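Household robot (chores)

Print this article | E-mail this article | 15 comments | Shared 2000 times

A household robot, for the purposes of this entry, is a machine that does a chore you'd otherwise do yourself, in your own home, without you standing over it. I've been keeping this page going for five years now, and the definition gets argued over more than anything else on it, so let me say up front what I leave out. A dishwasher is wonderful, but it stays in its cabinet and you bring the plates to it. A robot has to go to the mess, or at least reach into it.

See also: Robot vacuum; Laundry folding; Shop-floor picking.

What already works

Floors, mostly. Round vacuums have been around long enough that people give them names and complain about them like pets, and mowers aren't far behind. Both jobs are flat, and both forgive mistakes – if the machine misses a patch, it gets it on the next pass. Window cleaners exist too. I've owned one, and I went back to a rag.

On the shop floor things look better, and I get a lot of mail from readers who work there telling me so. At Vikbridge, a small parts packer I visited one February, an arm lifted plastic caps out of a tray and set them in boxes all morning long. It was great fun to watch! But the caps were all the same cap, the tray always sat in the same spot, and when a lid jammed a woman came over and sorted it out with a butter knife.

Why chores are hard

Most of it comes down to cloth and clutter. A box has the same shape whichever way you pick it up. A sweater doesn't. It has a shape when you're wearing it, another on the chair, and one more when you grab it by a sleeve, and the machine has to work out which bit it's looking at before it can do anything useful. (Try folding a T-shirt with oven mitts on and you'll get some of the feeling.)

Then there's the fact that homes don't match. A robot that has learned one kitchen may be hopeless next door, where the forks live in a different drawer and somebody's left a scooter in the hall. Factories get around this by changing the room to suit the machine. I don't know anybody who wants to do that to their bedroom.

Touch is the third trouble. We feel when a seam is about to give or when we've picked up two layers where we wanted one. Plenty of robot hands still work mainly by looking.

How machines are taught

The older way was to write out every move. That's fine for caps in a tray and no good at all for laundry. What's common now is to show the machine: a person does the job many times, the motions and the camera pictures are saved, and a program learns from the pile. Sometimes the person steers a real robot from a distance. Sometimes they just carry a gripper around by its handle and do the housework with it, which is a lot cheaper, and you can take it into any home that'll have you.

The Stiltasholm project, which I followed for a while, set itself a target of 3000 recorded chores before it would even try a robot on its own. Sarkar, the company that later took over the work, dropped dishes from the list and put the time into bedding. I thought that was brave of them.

Making the bed

Bed making is my favorite test, and I bring it up with anyone who'll listen. It sounds like one chore and it's really a bundle of them. You have to decide what belongs on the bed and what's just been dropped there, pull clothes out from among the covers, find the corners of things that are much wider than your arms, and do it all without dragging the fitted sheet off the mattress. A kid's bed with two or three thin blankets on it is harder than a hotel bed, if you ask me.

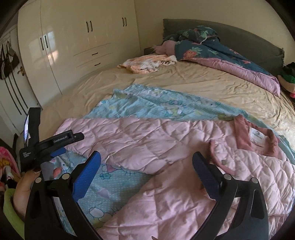
Doina Dimitrov wrote in to disagree with me on all this, saying a bed is the easy case, as nothing on it breaks and nobody minds a crooked blanket, and that I should come back to her when a machine can wash a wine glass. Fair enough. I'd still take the bed made, and I'd wash my own glasses.

Can they do it yet?

Partly. The Mandent arm I saw could pull a cover flat on a bed that had been tidied first, and it took 15 minutes. Left with a real heap it picked up a corner, put it down, and picked it up again. Umut Akyol keeps telling me speed is the least of it, because you'd be at work while it happened, and I half agree – but I'd want to know it would stop when the cat got in the way.

Prices are left off this page, as they change faster than I can edit. Corrections are welcome, especially on the mowers.

Print this article | E-mail this article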